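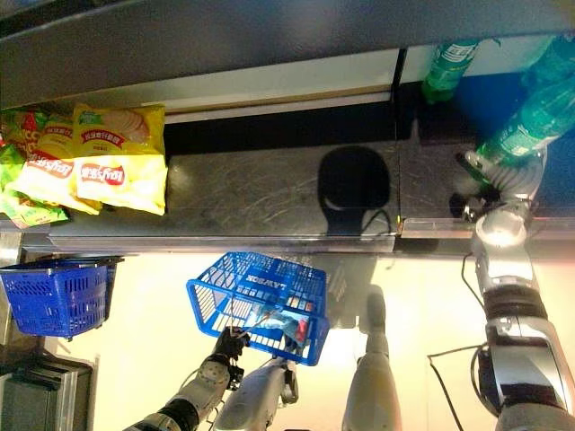
How does a pipe organ work?

A pipe organ is a musical instrument that makes its sound by blowing air through pipes. It has a keyboard like a piano, but inside it is quite different. When you press a piano key, a small hammer hits a string. When you press an organ key, air goes into a pipe and the pipe sounds, a bit like a whistle.

Most pipe organs are in churches, and some are in concert halls and schools. The one in Destdale Town Hall has 1,033 pipes. The organ at Inham is smaller and has 662. Very large organs can have more than 4,000.

Where does the air come from?

Organ players call the air "wind". Today it usually comes from an electric fan called a blower, which is often kept in a cupboard or a cellar so that you can't hear it. Before there was electricity, someone had to pump the wind by hand with a long handle. In many places this was a job for a boy or girl from the village, who was paid a little for each service.

The wind goes into a big box with a top that can rise and fall. There are weights or springs on the top to keep the wind at a steady push. If the push changed, the notes would wobble.

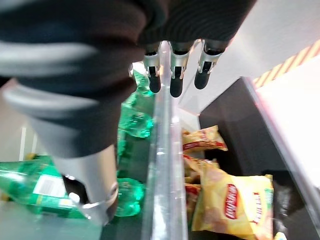

From there the wind travels along wide tubes to another box, the wind chest. The pipes stand in rows on top of the wind chest, each one over its own hole. Every hole is kept shut until the player wants that note.

Why are the pipes different sizes?

Long pipes make low notes and short pipes make high notes. If you take a pipe and make another one half as long, the new one will sound an octave higher. An octave is the distance from one C on the keyboard to the next C.

The smallest pipes can be shorter than a pencil. The biggest are taller than a house door, and their notes are so low that you may feel them in your chest or in the bench you are sitting on.

Pipes can be made of metal or wood. Metal ones are mostly a mixture of tin and lead. Wooden ones are often square and usually have a softer sound.

What are stops?

Beside the keyboards there are knobs called stops. Each stop turns on a row of pipes with its own kind of sound. One might be called Flute and another Trumpet. Pull out the Flute stop and play a tune, and only the flute pipes will sound. Pull out both and you will hear the two together.

If you have ever heard someone say they are "pulling out all the stops", they mean they are trying as hard as they can. The saying comes from the organ.

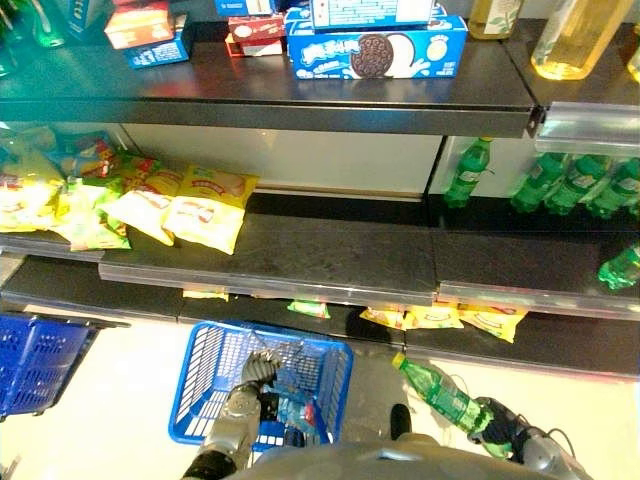 An organ can have 2 keyboards or more, and they are called manuals. There is also a keyboard for the feet - the pedals - which mostly plays the low notes. Organists often wear thin shoes with a small heel so they can feel where the pedals are.

Is it hard to learn?

Daryna Hrynyshyn plays the organ at Destdale and began when she was eleven. "I had played the piano for three years," she says. "My hands were fine. My feet went everywhere."

Many teachers like you to learn some piano first, and your legs need to be long enough to reach the pedals.

Words to know

Blower: the fan that makes the wind
Wind chest: the box the pipes stand on
Stop: a knob that turns on a row of pipes
Manual: a keyboard played with the hands
Octave: the distance from one note to the next note with the same name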